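How to Write a Favorites Page for Your Family History Book

When we put together the Follgate family book, the pages everyone turned to first were the favorites lists (mine included!), and they're so easy to make. Start with 10 short prompts: favorite food, favorite song, favorite season, a saying they grew up with, and so on.

Mail or read the prompts to each relative and write down the answers in their own words, even the funny ones. If somebody goes blank, skip ahead and come back to it later.

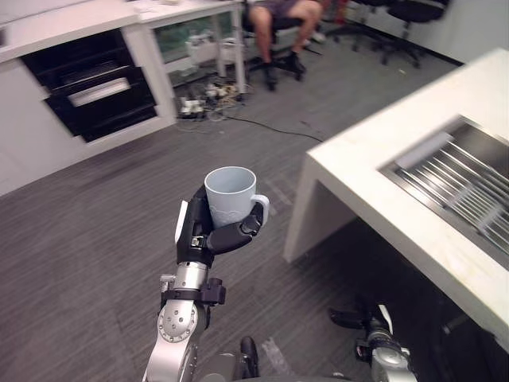

Once you have your answers, pick the 5 that sound most like the person and ask for a little story behind each, 200 words at the very most. Type those up under the list, with the person's full name and birthplace at the top.

Print one copy and let them read it over before you share it with the cousins. My aunt changed her favorite pie twice, and I let her!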